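Consigned travel trailer: who carries the insurance while it sits on the lot?

Posted by stenis_tow, 2026-06-15

I am placing a travel trailer with a consignment dealer in Prekatitz. The agreement runs 99 days and renews unless I cancel in writing. It says the unit stays "at owner's risk" and that the dealer carries garage liability. I was planning to drop my own policy once the trailer is on the lot. The title has no lien. Is there a gap if I do that? Storage at Rizk, where it sits now, never asked for proof of insurance.

rolling_ledger

Yes, there is a gap. Garage liability covers the dealer's legal liability to other people. It does not pay for hail, theft or fire damage to your trailer. The coverage that might is called garagekeepers, and it comes in three forms: legal liability, direct excess and direct primary. Under the first form the dealer has to be at fault before anything is paid. Some policies also leave out consigned units. 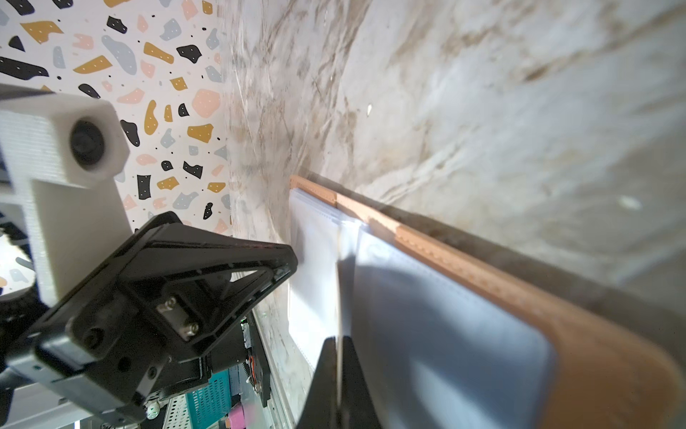
Ask for a certificate of insurance and read the deductible per unit. On mine it was $3000, and the agreement passed it to the owner. I kept comprehensive on the trailer and dropped the vacation liability part. Also tell your insurer in writing that the unit is on consignment. Mine treated that as a change in use and wanted notice within 7 days. The premium went down slightly.

Check who covers test tows as well. A buyer's truck policy often extends liability to a trailer it is pulling, but damage to the trailer itself is usually a separate matter.

skivia_camper

Just keep your policy. I left a fifth wheel on a lot from November on and paid roughly $45 a month for full coverage. Never needed it.

hitchpin

Agree with the first reply, with one addition. Have "at owner's risk" struck or limited to acts of nature before you sign. Our dealer did it with a one-line addendum, initialed by both sides. Put the payout deadline after sale in the same addendum if the agreement doesn't have one.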